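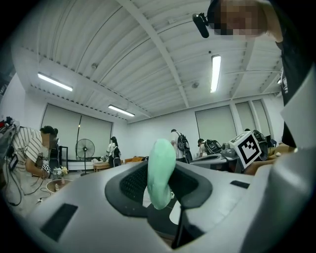 Our room, ceiling end. Blinds down, tubes on.

Echo and buzzing lights under a corrugated ceiling, what do I fix first?

Posted by Maya Hakim in Workspaces & Shared Rooms

Typing this on my lunch so sorry for mess. We moved into a unit at Ulside in July, it's one big room, 31 feet long, and the ceiling is that white corrugated stuff with ribs running along it and a big white beam going across on a diagonal. Walls are white. Back wall has big windows with pale roller blinds, more blinded windows on the right. Looks clean, bright, I liked it when we viewed it. Nobody was talking when we viewed it.

Now there's people working in it most of the day and it is LOUD. Not like traffic loud, just every voice goes up and comes back down. You say something to the person next to you and the far side of the room looks up. Phone calls are hopeless. Put a mug down and it sounds like a plate.

Second thing is lights. Fluorescent tubes up on the ceiling, the long kind, and one of them buzzes. I think one. Might be two. Hard to tell because see above re: echo. And it's harsh, by 3 in the afternoon I've got a headache and two others say same. We keep the blinds down a lot because of screen glare but then the tubes are all you've got, so it's flat and kind of greenish to my eye.

What I have thought of so far:

Foam squares stuck to the ceiling. But it's ribbed so there's hardly any flat to stick to?
Curtains over the blinds
Carpet
New bulbs, the LED kind that go in the same holders
Just buying everybody headphones

Budget is small, we rent. Landlord is ok but slow, wants to be asked about anything with a screw in it. Also there are little round things on the ceiling, smoke detectors I'm pretty sure, so don't want to block those.

If you could only do one of these first which one. And has anyone hung anything off a ceiling like that without wrecking it. Thanks, will check back tonight.

3 replies

Tamsin Pennington

Do the carpet. Or rugs, since you rent.

I was in a room almost like this for years, ribbed ceiling, hard floor, windows down one end. You have a hard thing on top and (I'm guessing, you didn't say) a hard thing on the bottom, so sound goes up and down between them all day. You only have to kill one of the two. Floor is the one you can reach without a ladder and without asking anybody.

Don't bother with thin stuff. Thin rug on concrete does footsteps and chair legs, doesn't do much for voices. Get a thick felt pad underneath, the pad is half of it. Remnants are fine. Ask a carpet store for offcuts, they'll usually bind the edges for a few dollars. Tape the corners down or somebody goes flying.

Then the walls. You want soft stuff on walls that face each other, at head height for sitting, cause that's where the talking is. Doesn't need to be on the ceiling at all to start. We did 8 panels, 2 inches thick, rockwool in a wood frame with cloth stretched over. Made them on a Tuesday night, hung them on picture hooks. Ugly cloth, very good panels. People noticed next morning and didn't know what they were noticing, one person asked if we'd turned the heating off.

Foam squares, skip. The cheap ones are thin and only take the top off. Room ends up dull AND loud. Also the sticky backing lets go in summer and you come in to foam on your desk. And a lot of them aren't fire rated, so in a shared unit with a landlord I would not put them up overhead, full stop.

Curtains: yes if they're heavy and wide enough to hang in folds. Flat curtain is not much better than the blind you have. Double the width of the window. The roller blinds can stay where they are, hang curtains in front and just leave them open at the sides in the daytime, bunched up they still soak up plenty.

Headphones are giving up. Buy them too.

Lucie Chan

Lights first imo!! Echo is annoying but headaches send people home.

Quick way to find the buzzer: early, before anyone's in, everything off including computers. Switch on one bank at a time if you have more than one switch. If it's all one switch, stand under each tube for a bit with a cardboard tube at your ear (kitchen roll, looks stupid, works). Buzz is nearly always the ballast, that's the lump inside the fitting, not the bulb. New bulb wont fix a bad ballast.

About swapping for LED tubes. Careful. There are kinds that run on the old ballast and kinds that need it bypassed, and they look the same in the box. If you put the ballast-friendly kind in, and your ballast is the thing buzzing, congrats, you have a new tube that buzzes. The bypass kind means rewiring the fitting. That is a landlord job or an electrician job, not a you-on-a-chair job, and that ceiling looks well above chair height anyway.

Ask the landlord for it as a repair. A buzzing fitting is a fault. Don't say "we'd like nicer lighting," say "the fitting is faulty and the noise is affecting work." Different pile on the desk. Took ours 3 weeks and they replaced the lot, because the guy was up there already.

For the greenish thing, look at what's printed on the end of the tubes. If you see something starting 840 or 740 or whatever, first digit is color quality and the next two are warmth. 7-something is bad, 8-something ok, 9-something nice. 35 or 40 on the end is comfortable for desks, 65 is the hospital one. Mixed tubes look horrible, somebody has replaced one at a time out of whatever was in the closet, so check they match.

And while you wait, desk lamps. Cheap, warm, aimed at the wall or the desk and not in your eyes. Turn off whichever ceiling bank is over the screens. We ran like that all winter. Got a couple of Imrie ones secondhand, heavy base, no complaints.

Blinds: you say you keep them down for glare. Try turning the desks before you give up the daylight. Screens side-on to the windows. Then only the worst blind needs to be down and only for part of the day. With that many windows it'd be a shame to work under tubes all day long.

edit: forgot, smoke detectors. yes leave them completely alone, keep stuff well clear of them, and if anybody does work up there ask whether they need covering for dust and WHO uncovers them after. Ours stayed bagged for weeks. Not great.

Lama Karam

agree with Tamsin on rugs, disagree on never doing the ceiling. ceiling is the biggest bare surface you've got, you'll end up there

hanging from ribs: first find out what it is. hold a fridge magnet on it, broomstick and tape if you cant reach. if it grabs it's steel and you can get magnet hooks, proper ones with a weight rating, no holes, landlord happy. go way under the rating, ribs mean the magnet might not sit flat. if it doesn't grab then could be aluminum or plastic or a board and I'd leave it until the landlord says what he's got up there

don't clamp anything to the beam unless someone who knows says ok. probably fine. still ask

what you hang is baffles, panels on edge like pages, not flat. both sides work so you need fewer, and the light still gets past between them if you run them the same way as the tubes. keep them light. we had the Favier felt ones, fairly pricey, and then made copies out of felt sheet and a dowel and couldnt tell the difference

fire rating, get it in writing before you hang anything over people's heads. insurance asked us

clap test. stand in the middle, clap once, record on your phone. do it again after each thing you add. otherwise you're arguing about feelings

Maya Hakim

Oh wow ok thank you. Floor is hard yes, should of said. Bare, grey-ish.

Did the magnet thing just now, broom and packing tape, everyone watching. It grabbed. So steel, or steel enough.

Plan then: email landlord tonight about the fitting as a FAULT (love that), offcut rugs with thick pads this month, wall panels after. Baffles when there's money. Lucie the desks are all facing the windows right now so that's free to try, going to move mine tomorrow and see who copies.

Did the clap as well. There's like a zing after it?

Tamsin Pennington

Zing is flutter echo, two hard flat surfaces facing each other. Clap near the side walls and see if it gets worse. If it does, that's where panel one goes.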